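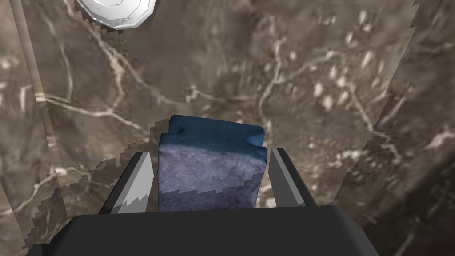 How do you look after a robot hand that lives in a computer?

Some robots have to practice before they get a real body. Our robot is called Telidau, and it practices inside a computer program. The room there is only made of numbers. But the robot must learn to hold things in it, the same as you learned to hold a spoon.

The hand is called a gripper. It has two fingers and no thumb.

Every morning Ainhoa Esteban sets up the hand. First she tells the program how wide the fingers can open. Then she chooses how hard they may squeeze. We write this as a number from zero to 100. If the number is too high, a soft thing is pressed flat. If it is too low, the thing slides out and falls on the floor.

Next she checks the starting place. The robot should not begin too near to a wall or a cabinet, or it will bump at the first move.

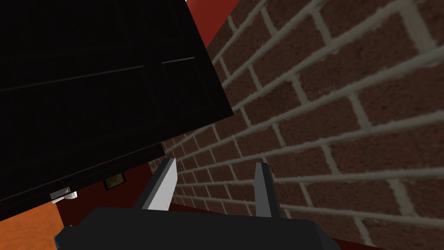 After this comes the open and close test. The fingers open, close, and open again, and Ainhoa looks if both move at the same speed. When one finger is slower, she writes it in the notebook and calls Leandro Vidal.

Can a hand made of numbers break? Yes, in its own way! In December one finger of Telidau went straight through a door like a ghost. The finger had lost its "hard shell" – this is the invisible shape which tells the computer where a thing stops. Leandro looked through 2123 lines of instructions. The mistake was in line 1149, one missing word.
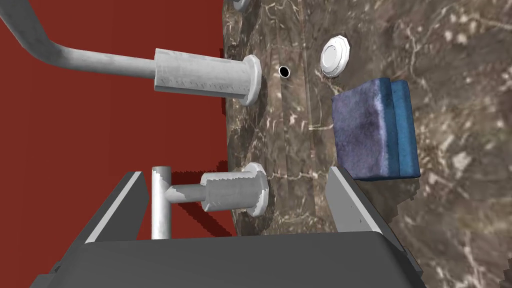

He put the word back and started the program again. Then he moved the finger very slowly to the same door, and it stopped there. He repeated this with a wall, a pipe and a shelf, because a repair must be tested in more than one place.

Words to know

Gripper: the hand of a robot.
Simulation: a pretend world inside a computer.
Shell: the invisible shape around a thing, so that other things can touch it.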